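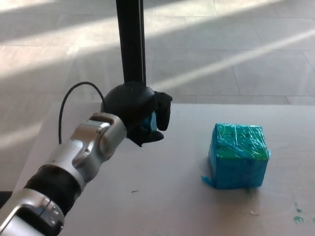 Blue cube, white table, Tuesday morning.

Nhi Đào (she/her)
Okay friends, a few of you asked how the table clear-out is going, so settle in, I've had coffee and I'm going to ramble a bit!

Nhi Đào
I went with a white top in the end. I went back and forth on it since March, and Cempaka was firmly on team dark wood, but I love how a bright color pops on it. That blue! It makes me happy every time I walk by.

Nhi Đào
The rule I'm trying this week is that whatever goes on the table has to go back in its bin before lunch. Blocks and cubes in the shallow one, pens and tape in the tall one, and anything I can't name goes in the Wijaya box until Friday (that box is getting full, I'm not going to lie to you).

Nhi Đào
For wiping down I use a damp cloth with one drop of dish soap, then a dry cloth right after. Asger swears by vinegar and he's welcome to it, but I can't stand the smell before noon.

Nhi Đào
Oh, and to the person who asked about size: the long side is 800 mm. I wanted bigger, but then you can't get past it to the window, and I do like getting to the window.

Nhi Đào
Bins are next, and labels if I can find the good marker. If you have a favorite way of sorting little cubes (color? size? just toss them in?), please tell me, I'm reading all the replies tonight.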